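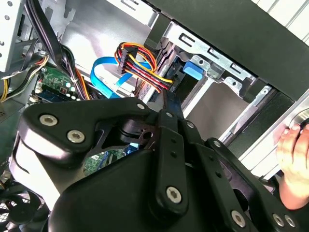 Hand guiding or remote control for cable removal tasks
Sornstead Automation Forum, Demonstration Methods

c_guerreiro
23 Mar 2020
Our group is recording demonstrations of power and SATA cable removal from desktop computers. We have 64 by remote control. I would welcome members' views on whether the remainder should be guided by hand.

R. Kushnir
I would recommend hand guiding. The operator feels the plug release and does not pull on the wires.

skola_lab
I must disagree with the previous member. A guiding hand blocks the wrist camera's view of the connector, and the trained policy will not have that hand to rely upon.

R. Kushnir
That depends on where the arm is held. We grip it above the wrist and the view stays clear.

c_guerreiro
Thank you both. Would six guided trials be a fair comparison?

skola_lab
Six is too few. Please also keep the same operator for both methods, and record whether a second person is steadying the case.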